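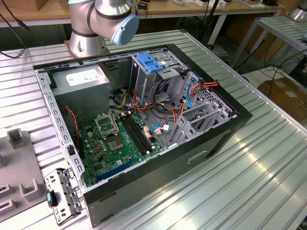 Old desktop computers deserve a second look

Most people who own a desktop computer have never taken the side off it. I think that is a pity, and I think it costs them money.

I have been mending computers in Zakcombe for long enough to have seen the same thing many times. Someone brings in a tower that has become slow or will not start. They have already been told to replace it. They ask me to save the photographs and then get rid of the rest. When I ask what is wrong with it, they say it is old.

Old is not a fault. A worn-out power supply is a fault, and it is held in by a few screws. A failing hard drive is a fault, and in many cases it slides out of its bay once you let go of a latch. Memory comes out with a push on the clips at the end of the slot. The processor takes more care. The socket has a metal frame that lifts up, and you must not touch what is underneath it, but a patient person can manage that too.

The ordinary desktop tower is one of the few things left in the house that was built to be opened. You lay it on its side, take the panel off and there is room for your hands. The leads are in different colours and most of the plugs will only go in one way round. Compare that with a thin laptop, where the battery is glued down and the memory is soldered to the board. I can do very little for the owner of one of those, and I charge them for finding that out.

Joyce Waweru brought me her machine last December. It took 7 minutes to get to a desktop she could use. I fitted a solid state drive and more memory, cleaned the fan, and she was back at her accounts the next morning. The bill was a small part of what she had been quoted for a new one. She has since done the same job on her brother's computer, with me on the telephone for the first part of it.

There are fair arguments on the other side. Éabha Egan, who used to work with me, thinks I am too soft on old equipment. She says a machine from ten years ago uses more electricity than it should, that some of them cannot run a current system safely, and that my time costs more than the parts. She is right about some machines. I turn a few away every month. If the board itself has gone, or the capacitors on it have started to bulge, I will say so and take out whatever is still good.

Taking out what is good is worth doing, though. I keep power supplies, drive cages, brackets, blanking plates and more cables than I will ever use. A missing bracket can hold up a repair for a week if you have to order it. I have a drawer of them and they cost me nothing.

What I would like is for people to look before they decide. Switch off at the wall, pull the plug out and touch bare metal on the case before you touch anything else. Leave the power supply's own box shut, as that can hurt you even when it is unplugged. Take a picture of where the cables go. Then have a look at the dust, which is often the whole problem.

Schools could help. Dayana Robles asked me to come and take a computer apart with her class, and I went expecting them to be bored. They had it in pieces before the break and most of it back together after lunch. One lead was left over, and we found where it went.

I am at the shop on most mornings if you have a tower you are unsure about. Please bring the screws.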